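Rural Access Pilot, Kistby and Sutherland
Progress report to the program manager, second period

Summary

The pilot is running. It is not yet clear that it is doing what the proposal said it would do. Enrollment is close to target, the money is being spent at the planned rate, and the people who use the service seem to like it. None of that tells us whether households in Kistby and Sutherland are getting to benefits, school and clinic sites they could not reach before, and that was the point of the grant.

Enrollment

The target was 600 households by the end of this period. The sign-up sheet from Clina, our outreach contractor, shows that figure reached in November. I would not repeat it outside this office. A household counts as enrolled when someone gives a name and address at a table. When we compared the sheet with the connection logs, 199 of those households had never gone online through the pilot at all. Clina says many of these will come on after the holidays. They said the same after the summer.

Drop-in hours at the Sutherland library brought in fewer people than the mailed letters, at a much higher cost each. Clina wants to double the hours. I have asked them to show me first how many of the people who came were new to us, and I am still waiting.

Equipment

The plan was one lending kit per household: a plug-in modem, a short extension cord and a one-page guide. The kits come from Wokden under the contract signed before I took over the project.
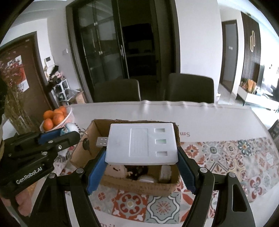 Returns are running higher than the proposal allowed for. The reason written on most return slips is "didn't work," and our bench check finds no fault in most of the units we get back. I take this to be a problem with the guide and the coverage, and Wokden's offer to swap in a newer model at extra cost does not address either. The guide spends its first half page on the account password and gets to the hardware last. It should start with the part people have in their hands: a plain white stick with a metal USB plug at one end and three little windows in a column near the other. The current version has no drawing. A new draft is with the printer and will go into kits from next month, and we should know within one period whether the slips change.

Coverage is the harder matter. The map we were given shows all of Kistby served. The east side of the valley is not, or not in any way that lets a person fill in a form without losing it. Two of our own staff drove the road with a test unit and got a usable signal at the church and the feed store and very little in between. The proposal took the map at its word, and so did we for longer than we should have.

Use

Logs show 1,628 sessions in the period. This number will look good on a slide. More than half the sessions lasted under two minutes, and I doubt that anyone finishes a benefits application in that time. Some may be people checking a message, which is a fair use of the service. Some are surely dropped connections being counted again each time the person tries. The log does not tell them apart, and until it does I would ask that the session count not be used as a measure of success.

The phone survey is more cheerful. Nine in ten said they were satisfied. We only called people who had used the service, so I put little weight on it.

Spending

Spending is on plan, apart from postage, which is over, and training, which is under – the second training day in Sutherland was called off for snow and has not been rescheduled. Clina has billed for it. I have held that invoice.

What I am asking for

I am asking for 12 weeks before any decision on expanding to a third town. In that time we will finish the coverage check on the east side, call a sample of the households that never connected, and put the new guide in front of people. I would also like approval to move the unspent training money to that calling work.

If the calls show that most of those households have no signal, the honest step is to return part of the equipment budget and say so. If they show people simply gave up at setup, the pilot is worth another period at its present size.

Next report is due at the close of the third period. The log extract and the held invoice are in the project folder.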